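Filed under: Perception / Wrist cameras / How-to

Slot poses from a wrist camera, when the background is trying to kill you

Quick writeup before I forget how I did it. Goal – find a slot plate, get a pose for each slot, hand it to the planner, never touch the teach pendant again. Stack is Joltex for motion, Vasseur for the vision nodes. Should port to anything with a sane transform tree.

You need: wrist camera already hand-eye calibrated, a plate model (rough CAD is fine), and a gripper that can hold still for a bit. If your calibration is older than your last crash, redo it. Not kidding.

Step 1. Fix the exposure

Auto exposure off. First thing. With a shiny backdrop the camera hunts every time the arm moves and your edges wander with it. Set it at the pre-grasp pose, not at home. Save it in the Vasseur profile so it loads with the node. Gain low, exposure up, arm stopped when you shoot.

Step 2. Mask the gripper

Fingers open, grab a frame, paint over the fingers and linkages, save as a static mask. Then do it again with the fingers closed. So 2 masks, switched on gripper state. In between positions, don't run detection at all – just wait. I tried interpolating the mask. Waste of a Saturday.

Grow the mask a few pixels. Pivot screws glint and the glow leaks past the edge.

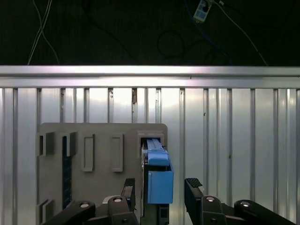

Step 3. Find the plate before you find the slots

Plate detection goes first, everything else hangs off it. Don't run a line detector over the whole view and hope. I did, and the top hits were all background, becuase long straight parallel edges are exactly what it likes. The ribbed aluminum behind the plate is nothing but those, plus the rail across the top. Segment on brightness and texture instead: plate is matte grey and flat, panel is stripes and highlights. Take the biggest matte blob, fit the outline, use the rounded upper corners to settle which way is up. Then refine against the plate model.

Crop above the rail while you're at it. Cables live up there and they move when someone walks past.

Step 4. Slots in the plate frame

Now define slots as fixed offsets from the plate origin. Plain YAML, one entry per slot: name, offset, approach vector, insert depth. Name them by position, left to right. Not by what's meant to be in them, you'll regret it the first time a job changes.

Project each slot into the camera view and cut a patch. My patches are 41 pixels square, yours depends on lens and standoff. Odd number keeps a centre pixel.

Step 5. Occupied or not

Parts are blue, plate is grey, so saturation does nearly all the work. Convert the patch to HSV, take the median saturation, threshold it. Empty frames are dark inside from shadow, and dark pixels give garbage hue, so leave hue out of it. Throw away anything too dark before taking the median as well.

Grey parts? Different problem. Use depth or a template per slot.

Wait for 20 matching frames before you publish a state. Fewer and it flickers when the lights change.

Step 6. Hand it to the planner

Publish the plate pose once, slot poses as children. Joltex wants the approach in the tool frame, Vasseur puts out camera frame, so check the transform direction. Then check it again. If the arm heads off the exact opposite way you've inverted it, everyone does this.

Add the part as a collision object only if its slot reads occupied. And use the full size of the part. The lower block on mine is wider than the bit that goes in the slot and hangs past the side of the plate, so a slot-sized box will happily let the planner clip it. Allow contact between fingers and part for the final approach only. Turn it off again after release. I forgot that last bit for ages.

Step 7. Test it dry

Run at low speed with the grasp disabled. Approach, stop, log the pose, back off, repeat. I did 121 approaches over a couple of evenings and plotted the spread. Tight cluster but off to one side = hand-eye problem. Fat cloud = exposure or mask. Two clusters = your corner fit is flipping, go back to step 3.

Common snags

Plate pose jumps when the gripper opens – mask switched too early, key it off the measured width and not the command.

Slots all shifted by the same amount – plate model origin isn't where you think it is.

Works in the morning, dies in the afternoon – sunlight. Get a blind.

Planner says no path – usually the collision padding is bigger then the gap beside the part. Drop the padding on the fingers first, leave the rest alone.

Config files are in the Grelura repo under plate_pose. Readme is out of date, go by the comments.

Related
Hand-eye calibration without the tears
Switching Joltex planners mid-task
Vasseur profiles: what gets saved and what doesn't
Jastix logging on a small disk
Static masks vs rendered masks for wrist cameras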